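The man from Volico said the machine in the lobby could tell you your luck for the week. My aunt paid up to 300 for hers. I kept my money and asked what happened to people who got bad news.

"They come back," he said.
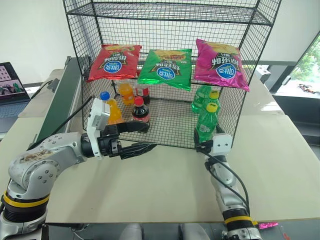 Chips on the middle shelf, drinks underneath.

I bought a snack instead. In Hoswood everybody had a story about the machine: a cousin's new job, a lost ring in a coat. I asked to see the ring. My aunt said it had been lost again in June, and went to stand in line.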